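Progress report to the Furnival fund, second period
2026-10-30

This covers the Prustesus work at our Drusholm laundry since the last report. The first part deals with the cell, the second with staff, and the last with money and next steps.

## Where the cell stands

The two-arm cell has been in daily use through October. It works on the hanging and taking down of small garments, the job our finishing staff rated worst in the survey we sent you in the spring. We kept the layout close to what people use on the floor: a wooden rack, pink hangers, coloured pegs and a green basket.

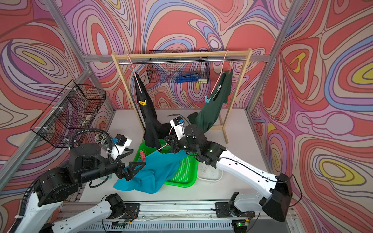

We planned 300 practice runs for the period and completed them all. Dark items are still the slowest. The arms find an edge more easily on a light towel than on a black top, and long garments need more passes than short ones. The software team at Cladness has changed the way the grip point is chosen and we are testing that now.

Pegs remain a problem. A peg that lands at an odd angle in the tray can stop a run, and someone has to go over and turn it. We have not yet decided whether to change the tray or the pegs.

## Picking from a heap

Most of the extra hours this period went on lifting one item out of a basket. In the laundry, work arrives in a heap and is rarely sorted. Soft, thick cloth bunches when it is gripped, and two items can come up together. 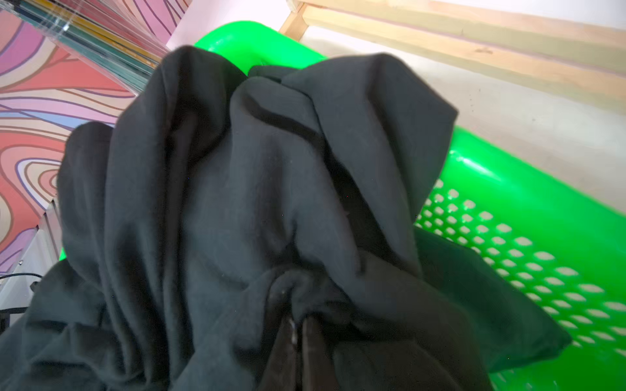 Staff helped a good deal with this. Several of the finishing team spent a morning at the cell and pointed out that they never pull from the middle - they find a hem or a cuff first and shake the piece out. We have written this into the next set of runs. The time was paid at the normal rate and is shown in the accounts.

## What has changed for staff

No posts have been lost and none are planned to go. 2 people have moved from the hanging line to cell operator, on a higher grade, after 42 hours of training each. Both asked for more time on fault finding, so we are adding a further day.

The remaining hanging staff now rotate every 90 minutes instead of staying on the line for a full shift. Reports of sore shoulders are down on the previous period, though the numbers are small and we would not lean on them yet.

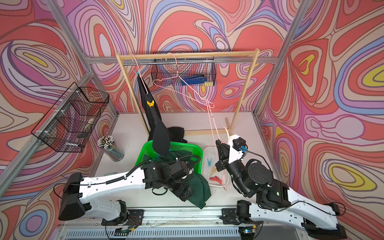 Not everyone is happy. Some of the evening shift feel they hear about changes last, and they are right. From now on the operator notes go up on the board at both shift changes. There were also complaints that the cell area is too bright, and we have ordered blinds for the neighbouring benches.

## Money and next steps

Spending is within budget. We underspent on spare parts and overspent slightly on training, and ask to move the difference across. For the next period we intend to:

- finish testing the new grip point method
- run mixed baskets as they come off the floor
- settle the tray and peg question
- repeat the staff survey, with the evening shift included from the start

The full run log and training records are held at Drusholm and can be sent on request.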